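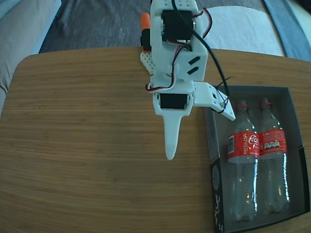 Bean soup still hard in the middle after hours of simmering

Posted in Cooking Basics > Soups and Stews

I made a white bean soup last weekend and the beans never got soft. I soaked 200 grams of dried beans overnight in plain tap water, drained them, and put them in the pot with onion, carrot, celery, a can of chopped tomatoes and a bay leaf. Then I covered it all with stock and let it simmer with the lid on. After three hours the vegetables had fallen apart and the beans were still chalky inside. The skins had started to come off some of them.

The beans came from a bag of Sarkarley great northerns that has been in the cupboard a while. I can't find a date on it. We moved to Onmont in September and I never had this trouble at the old place, same pot, same recipe. The stove is electric.

Is it the beans, the water, or something I did? I have most of the bag left and would like to use it up.

Posted by grurkcombe_kitchen
634 views

-----

potlid8

Tomatoes. Beans don't soften well in acid. Cook them in plain water first and put the tomatoes in when they are done.

Helpful (8)

-----

slowsimmer741

The tomatoes are a big part of it, but you may have two or three things going on together.

Old beans take longer, and very old ones may never get fully soft. If the bag has been open more than a couple of years I would test a handful before making a whole pot of anything. Boil them in plain water for an hour and a half. If they are still hard all the way through, throw the bag out and buy more.

Hard water does the same thing. The calcium keeps the skins and the insides firm. You said you moved, so check with the water company or look for white scale in your kettle. If your new water is hard, the fix is cheap: add a quarter teaspoon of baking soda to the cooking water for a pound of dried beans. Don't go over that or they will taste soapy and turn to mush on the outside. For your 200 grams, a good pinch is plenty.

What I do now:

Soak the beans overnight in cold water with a tablespoon of salt per two quarts. Salt in the soak does not make them tough, whatever your grandmother said. It helps the skins.

Drain, rinse, and cover with fresh water by two inches. Add the pinch of baking soda if you need it, and the bay leaf and half an onion.

Bring to a full boil for ten minutes, skim off the foam, then turn it down so it just bubbles. Start tasting at 45 minutes. Taste several beans, they don't all finish together.

When they are soft, cook the carrot, celery and the rest of the onion in oil in another pot until the onion is clear. Add the tomatoes and let them cook down for ten minutes. Then add the beans with as much of their liquid as you want, plus stock, and simmer everything for 20 minutes.

Lemon juice or vinegar goes in at the very end.

Helpful (27)

-----

cai_soups

I just use canned. Two cans, rinse them, in at the end. Never had a hard one. If you have a pressure cooker that works on old beans too but I don't remember the time, it's in the booklet.

Helpful (2)

-----

Comment from grurkcombe_kitchen

Kettle is covered in scale, so that answers the water part. Tested a handful with the baking soda and they were soft in an hour and twenty. Making the soup again tonight with the tomatoes in late.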